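3. Gathering the strap demonstrations

3.1 Why straps, and how the sessions were run

Our earlier Windurow collection was made up almost wholly of rigid objects, and a policy trained on it did rather well until it met anything that could sag, twist or slide through its fingers. We wanted a second set that would put this weakness under proper strain, and after some discussion we settled on bag and luggage straps - they are cheap, they come in many weaves, and nearly everyone has fought with one at some point. The resulting set, which we call Trelwood, holds 472 accepted demonstrations, all recorded on a bimanual station with a gloved, fingered hand on each arm.

Each session was driven by one operator through the Evura teleoperation interface, with a second person keeping the log. Operators were given a goal in plain words ("bring the two metal ends together", "take hold of the buckle and pass the strap through") and were left to choose their own grasps. We had tried a stricter script in the pilot and found that everyone moved in the same stiff fashion, and we were keen to keep the little hesitations and changes of mind that people naturally show when handling cloth. Wrist views were stored alongside the fixed view at every time step. They proved most useful for the braided straps, where the hand covers so much of the material that the fixed view can say very little about how the cord lies between the fingers.

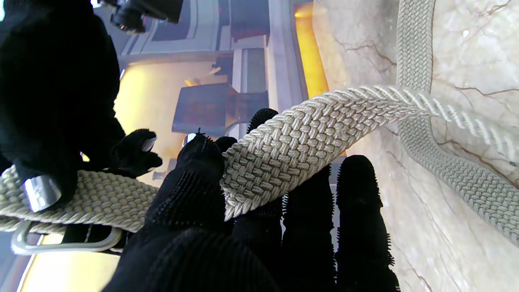
3.2 What the wrist views contain

It would be a mistake to imagine that every wrist view is full of strap. The hands turn a good deal during a demonstration, and what they see turns with them, so that the background may be tilted or fully upside down while the object of interest sits in one corner. Our first instinct was to discard such stretches. Thabiso Nel argued for keeping them, on the grounds that a policy will meet exactly these views when it runs on its own, and a small ablation (Section 5.2) bore him out. We therefore kept any stretch in which the operator was still working towards the goal, whether or not the strap was well placed in the view. Figure 2 is typical of what was kept.

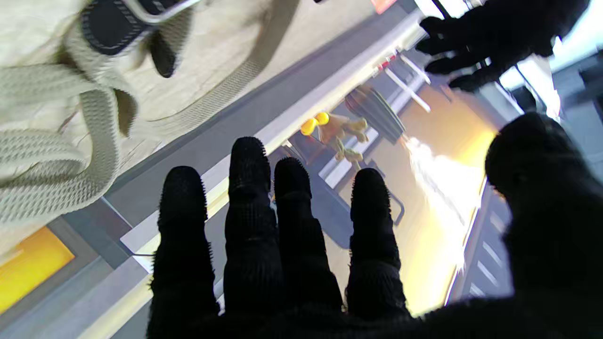 Figure 2. Wrist view with the fingers of one gloved hand spread, the woven bag and its strap at upper left, and part of the other hand at upper right.

Labelling these stretches took longer than the recording itself. Two annotators marked the start and end of each grasp, working first from the fixed view and then correcting the times against the wrist views. Where they disagreed, Karla Manríquez watched the passage again at a slower speed and made the final choice, and we are very grateful for her patience.

3.3 Small metal parts

The hardest portion of the set involves hardware and not webbing at all. Clips, buckles and screws are small against the gloved fingertips, and a part held by both hands at once is often hidden from every view but one. We set aside 70 demonstrations for two-handed work of this sort. The coiled strap could stay in its basket at the side of the table meanwhile, and we made no effort to clear the kitchen counter behind, as we wished the background to remain an ordinary one.

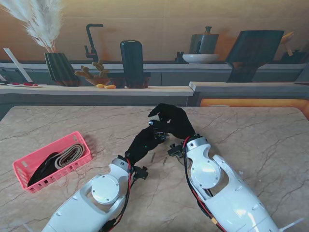 3.4 Long straps and loose webbing

For the last group we asked operators to work on one strap with another left lying on the marble close by. The first version of our segmentation step, borrowed from the Yadav toolkit, tended to join the two into a single object wherever they came near each other, even with a dark brown strap in the hands and khaki webbing behind it. We corrected these masks by hand in 60 demonstrations and retrained on the result. The remaining errors are mostly at the buckles - a metal end held just under the fingers is still easily lost - and we come back to them in Section 6.
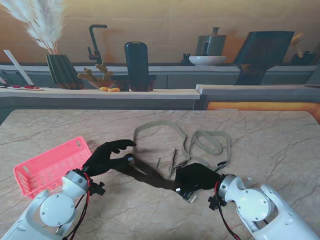

Trelwood, May

The notes in this section describe the set as it stood when collection closed. Later recordings, made with a different pair of gloves, are kept in a separate folder and play no part in the results that follow. Readers wishing to repeat the work should begin with the session log, where each demonstration is listed with its goal, its operator and any remark made at the time, including a fair number of grumbles about buckles.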